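Foro Hogar y Costura › Telas y cuidados

Tela de lino que se arruga solo con mirarla: ¿plancha, vapor o me rindo?

Publicado por marujilla_r — 22 de octubre de 2026
27 respuestas · 6 compartidos

marujilla_r
Hola a todos, vengo desesperada. Me compré lino para hacer servilletas y un camino de mesa (para la cena de diciembre, que este año me toca a mí) y no hay manera. Lo lavo, lo tiendo, lo plancho, lo doblo en el cajón y cuando lo saco parece un acordeón. Es lino de la marca Skillau, comprado en el mercadillo, sin etiqueta de lavado. ¿Lo plancho húmedo? ¿Le pongo almidón? Mi suegra dice que almidón, y yo con el almidón no me llevo bien, me deja todo como cartón.

tejemaneje
Húmedo, siempre húmedo. Yo lo descuelgo antes de que se seque del todo, lo enrollo en una toalla un par de horas y luego plancha fuerte por el revés. Y no lo dobles, enróllalo en un tubo de cartón. Con eso te ahorras la mitad del disgusto.

Justinas Pētersons
Yo no estoy de acuerdo con lo de la plancha fuerte. Si el lino es de color te saca brillos, sobre todo en las costuras, y eso luego no se quita. Tengo una Kuroda de vapor vertical desde hace más de 5 años y para cortinas y manteles no uso otra cosa.

tejemaneje
Por el revés no saca brillos, Justinas. Llevo toda la vida haciéndolo así. Y el vapor vertical en una servilleta, pues tú me dirás cómo la sujetas, te quemas los dedos.

Justinas Pētersons
Con una percha de pinzas, tan ricamente. Pero bueno, cada uno en su casa.

lola_pespunte
Yo me compré una Udum de esas baratas y gotea que da gusto, así que ojo con lo que compráis. Marujilla, ¿lo lavaste antes de cortar? Porque el lino encoge bastante y si ya tienes hechas las servilletas te pueden quedar torcidas. A mí me pasó con un juego entero y acabaron de trapos de cocina.

marujilla_r
Ay no, eso no lo hice 😩 Corté directamente. Por ahora solo tengo hechas 2, así que el resto lo meto esta noche en la lavadora. ¿A cuántos grados?

lola_pespunte
A la temperatura a la que lo vayas a lavar después. Si las servilletas van a ir a 40, a 40. Y centrifugado flojito, que ahí es donde se hacen las arrugas malas, las que quedan marcadas.

nano_clavommont
Voto por dejarlo arrugado. En serio, el lino es así, tiene su gracia. En el restaurante de Clavommont donde trabajé ponían los manteles sin planchar y la gente encantada. Vosotros os pasáis media vida con la plancha en la mano —con lo bien que se está en el sofá— y a los diez minutos de sentarse la gente ya está todo hecho un higo.

tejemaneje
Una cosa es la arruga natural y otra sacar a la mesa un gurruño. Estirado con la mano al tenderlo, vale, te lo compro. Pero recién salido del cajón no.

nano_clavommont
Pues a mí el verde menta arrugado me parece hasta elegante, mirad:

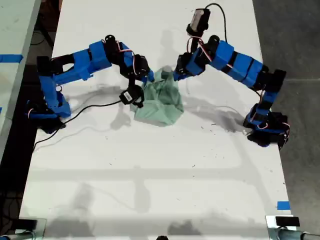 Tela verde menta arrugada, sobre mesa blanca.

lola_pespunte
El color es precioso, eso te lo reconozco. Lo otro ya lo hablamos cuando le pases la plancha 😂

Justinas Pētersons
Ese verde con vajilla blanca queda muy bien. Yo le daría un golpe de vapor y listo.

marujilla_r
Bueno, pues el plan es lavar lo que queda, tenderlo bien estirado y plancharlo húmedo por el revés. El almidón se lo dejo a mi suegra. Y si en diciembre voy mal de tiempo, digo que es la moda de Clavommont y me quedo tan ancha. ¡Gracias a todos!

tejemaneje
Cuéntanos cómo te quedan las esquinas, que en el lino son lo más puñetero. Yo las hago a inglete y marco el doblez con la uña antes de coser.

Temas relacionados
— Cómo quitar brillos de plancha en tela oscura
— ¿Lavar la tela antes de cortar, sí o no?
— Servilletas con esquinas a inglete, paso a paso
— Centros de planchado: opiniones
— Manchas de vino en mantel de lino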